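Recording Garment Examples on a Bed Surface

Marinho Project, Drurnalcombe site. Page maintained by Ivone Fontes.

These instructions apply to operators who record clothing examples with the paired hand-held grippers. Read the Zunar calibration page first.

Before you start

Smooth the bed cover by hand and leave small wrinkles as they are. Drop the garment from chest height so that it lands in a heap. Do not arrange it. Check that both grippers open and close fully, then start the recording in Jileo and wait for the tone.

Recording an example

1. Hold one gripper in each hand with the jaws open, clear of the cloth, for 5 seconds.
2. Bring one gripper to a raised edge, a cuff or a sleeve and close the jaws on it. Keep the other open until the first grip is firm.
3. Grip the opposite side, lift, and spread the garment flat.
4. Release both grippers and return to the starting position.

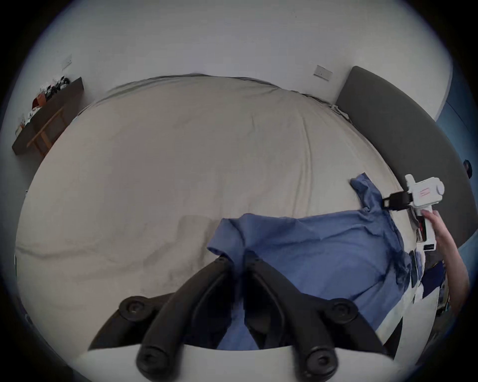
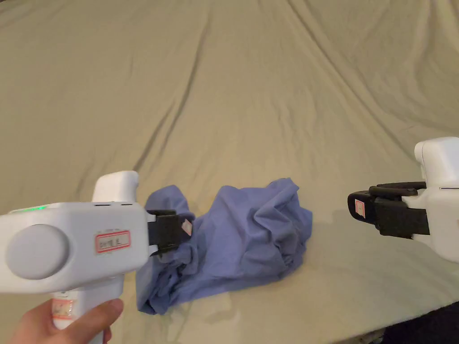 Blue garment on the bed, with one gripper closed on the cloth.

Move at an even pace. An example should last no longer than 40 seconds. If the cloth slips, regrip it and carry on - the model learns from recoveries as well. Stop and discard the example only if a bare hand touches the garment or a gripper leaves the view of the head camera.

Labelling

Enter the garment type, its colour and the starting grip. Mark any regrip in the notes field. Upload in batches of nine, and do not rename the files.

The March target for shirts is 295 accepted examples. Questions about rejected batches should be sent to Kátia Macedo.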